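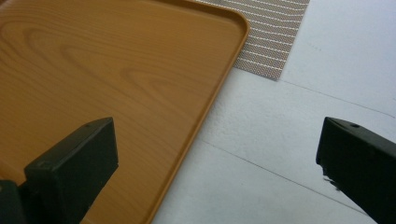 Wood-grain tray, the swirly part of the pattern.

August 2019

Hedwood glaze notes, continued. The rutile batch is out of the kiln and I am so happy with it! Sze-wing unloaded the top shelf while I did the bottom, and we kept shouting at each other to come and look. Streaks all the way down the cylinders, honey over dark brown, breaking paler on the rims. Much closer to grain than anything we got in May.

What changed: 2 percent more rutile, and the slip brushed on in arcs before bisque (Ghazala's idea, full credit). Batch was 700 g dry, sieved twice. Almost 209 ml of water went in before it stopped clumping, then I left it covered overnight and it thinned out nicely.

Stumby, our squat test mug, got three coats and ran onto the shelf. Two is plenty. Farzana has already ground the shelf clean, thank you Farzana.

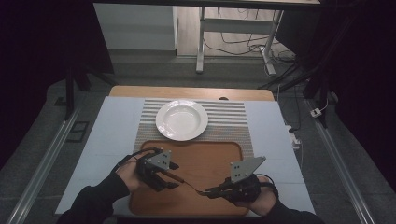
At the table, tray and the thin utensil with the brown handle.

Still to do: try the same recipe over the Rajput clay, which is redder and might swallow the streaks altogether. Hina wants a slower cool and I think she's right, the crystals on the lower shelf were bigger (gorgeous, like frost). Ask Domingo if he still has the cone 6 schedule written down anywhere. Need more wax resist and two new hake brushes.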